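Robot Learning from People, week 4
Teaching by hand and teaching by remote
Notes by Adjoa Appiah, updated 11/06/2022

Okay, so last week we finished with replaying a recorded path, and I promised we'd get to where the recordings come from. Get the Paulauskas chapter open if you have it (the short one, on demonstrations), though you can follow this without it.

There are three ways you'll meet in the lab. The first is to grab the arm itself and push it through the task. The robot goes slack enough to move, you drag it around, and it writes down its own joint angles. I love this for beginners because you feel right away where the arm runs out of reach! The trouble is that your hands and shoulders end up in the camera view, and the robot won't have your hands there when it works alone.

The second is remote control. You sit at a desk with a small copy of the arm, or a joystick, or a headset, and the real one follows you. The demonstration is exactly what the robot did, so nothing has to be translated. But it's slow, and you can't feel much. Eglė Urbonaitė timed our first try at hanging up a mug and I'm not going to print the result here.

The third is a gripper you hold in your own hand, with a camera on it. No arm at all. You walk up to a table, do the job, and walk off to the next room. The camera rides with the fingers, so the view you record is close to the view the robot will get later if you mount the same kind of camera in the same spot on its wrist.

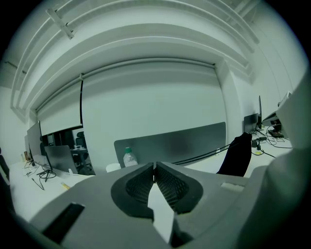 What you have to work out afterward is where the gripper was at each moment, because there are no joints to read. Usually that comes from the video plus a motion sensor. It likes rooms with plenty of corners and clutter to latch on to, and it hates a blank wall filling the view. A fast flick of the wrist is bad news too – everything smears and the track gets lost.

A wide lens helps with both the tracking and the learning. Straight lines come out bowed, and people always ask me if we should fix that first. You can, but you throw away some of the edges when you do, and I'd rather keep them.

One more thing about the hand-held kind: you can easily do something the arm can't copy. You can spin around, reach behind a monitor, or move twice as fast as the motors allow. So every recording gets checked against the arm's limits before training. In the Geltby set we started with 451 recordings and 19 failed that check, nearly all for speed.

For your own session:
Sign up on Arūnas Koppel's sheet, in pairs.
Do one task all three ways, same object, same start spot.
Close the fingers fully once at the start of each hand-held recording, so we can line up the finger width later.
Keep your bad tries and label them.
Write half a page on which way felt most natural and which gave the cleanest data. They may well be different.

Baiba Priedītis has the spare batteries. Please bring them back charged.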